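Moved our session store off sticky load balancing this month. Notes for anyone running several web apps behind one login, in short posts.

Setup: four internal apps, one identity provider (Zalto), one proxy in front (Medve). Each app kept its own session in local memory. The proxy pinned users to a node by cookie.

The problem shows up on deploy. Restart a node, and every user pinned to it loses the app session but keeps the Zalto session. The app redirects, Zalto silently logs them back in, and any half-filled form is gone.

We counted 369 lost forms in January. Most were expense reports, which are long and get filled in slowly.
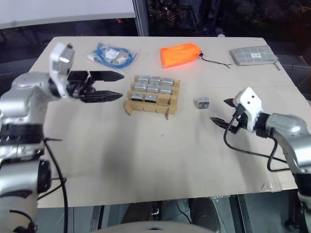

First attempt was session replication between nodes. It works with two nodes. With more than 2,000 active sessions the replication traffic delayed logins, so we dropped it.

Second attempt: an external store (Skullo), with the session ID in a signed cookie. Apps read on request and write only when something changed. That last part matters - the default filter writes on every request, including images.

Serialization was the slow part. Two of the apps kept open database handles in the session object. Normand McKinnon went through both and replaced the handles with record IDs.

Timeouts: set the app idle timeout shorter than the Zalto one. If it is longer, a user who has been signed out centrally can still click around in the app.

Logout also has to delete the Skullo entry. Clearing the cookie leaves the entry valid until it expires. Tamás Hegyi caught this in review by replaying an old cookie.

Pinning is now off in Medve for all four apps. Config for the write filter is in the Jurkano repo, under session.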